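Glória Baptista – thread saved as one page

Home | Notes | Threads | Robots | About

Print this page | E-mail this page

3 Jun 2018

I have a job title with the word "learning" in it. The learning is done by a machine. My part is picking up laundry. A thread.

The project is called Nusanside. The idea is that if you show a model enough examples of a person picking up cloth, it will one day pick up cloth. The word doing all the work in that sentence is "enough."

When I started in March I asked how many was enough. The answer was "let's see how the curve looks." I've since learned that this is the answer to every question, including the one about the office heating.

We have 953 usable episodes. Please note "usable." There is another folder, called "other," and I don't open it before lunch.

What makes an episode unusable? I talked to somebody during it and forgot my hand was working. I started before the recording did. I dropped the cloth, said a word, and picked it up the way a human would, with the hand that wasn't holding the gripper.

That last one is more common than I'd like. You spend your whole life having two hands and then a spreadsheet asks you to stop.

Day one, I was very good at this. Quick, tidy, lovely corners. I did 30 episodes and felt like a natural. All 30 looked the same, so the model learned exactly one thing, which was me in a good mood.

Hinrichs (that's the labeling tool, named after a street, I'm told) has a field called "variation." For the first week I typed "normal" in it. I got a message about that.

So now we vary. Approach from the left, from the right, high, low. Pinch an edge, pinch the middle. Go slow. Go slower. Go at the speed of someone who is paid by the hour, which I can do without coaching.

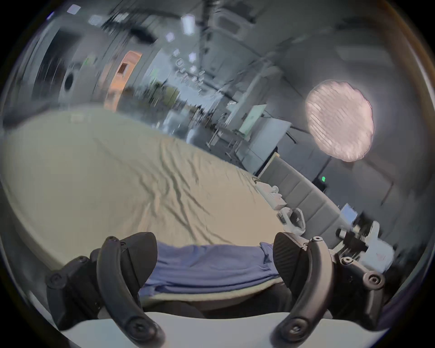
Crumpling is the part of the job I take seriously now. Anyone can drop a cloth, but try doing it many times in a row without falling into a habit. Mine was to bunch it and let go from the same height, and the model got attached to that. Blue on a beige sheet is kind to everybody, you can tell where the cloth stops and the bed starts, and even so I'll stand over it thinking the folds are too soft and the edges bunched too politely. Then there are the wrinkles in the sheet, which I used to smooth out between episodes until I was asked, nicely, to quit helping.

The sheet thing still bothers me. My mother would not have let me leave a bed like that, and I now do it as a professional standard.

Someone at Kirbridge, who write the training code, told me wrinkles are "free diversity." I have put this on a sticky note at home next to the ironing board.

People ask if my arm hurts. It did. You hold the gripper out in front of you, squeeze, lift, carry, let go, and go back to the start. By the second week I caught myself reaching for the salt at dinner in a straight line, with a pause before contact.

The pause is real, by the way. If you rush the grasp, the model rushes the grasp, and it doesn't have your luck. So you come in, wait a beat, close. My sister says I now pick up a phone like I'm defusing it.

Things I have been told are bad data: sighing (moves the hand), humming (fine, but please don't), changing my mind halfway.

I pushed back on that last one. People change their minds halfway all the time. It's most of what we do. We agreed to keep 34 episodes where I miss the first grab and go again, and to tag them "recovery," which sounds a lot more dignified than what happened.

Guess which episodes turned out the most useful. I've been insufferable since. I have asked for "recovery" on my business card.

We had the first test of the trained policy on the arm. I won't say how many tries it took, the team has feelings. I will say it did my pause. Came in, waited a beat, closed. I've never seen my own bad habit from the outside before and I had to go get some water.

It also did a little wiggle at the end of the lift. We all wondered where that came from. I went back through the episodes on my own, after hours, with the door shut. It's me. I wiggle. I've apparently wiggled all along.

Discussion followed on whether to filter out the wiggle. One side says it wastes time. The other side (me) says it shakes a fold loose now and then and should be respected as craft. Decision pending. The wiggle remains in the dataset.

A person from Prirex came by to see how we collect and asked if it could all be done in simulation. We have a simulated cloth. It falls like a slice of cheese. I offered to show him and he said he had a train.

To be fair to the sim people, they're getting there. Last month it fell like two slices of cheese.

Some tips if you get a job like mine. Write the notes right after the episode, you won't remember later. Check the recording light before you do the best grasp of your career. Swap shoulders if the setup lets you. Wash the cloths on a schedule and write down when, as a washed cloth folds differently and you'll spend three days blaming the code.

Yes, three days. Yes, it was fabric softener. Yes, there is now a line in the protocol about it and yes, everyone knows whose line it is.

Next up is towels. I'm told towels are "basically the same." I've written down who said it.

Replies are open if you do this kind of work too. I'd especially like to hear from anybody who has managed to crumple something at random. Bring proof.

Filed under: Robots, Work Diary, Things That Are Harder Than They Look

Print this page | E-mail this page

Previous thread | Next thread | Back to all threads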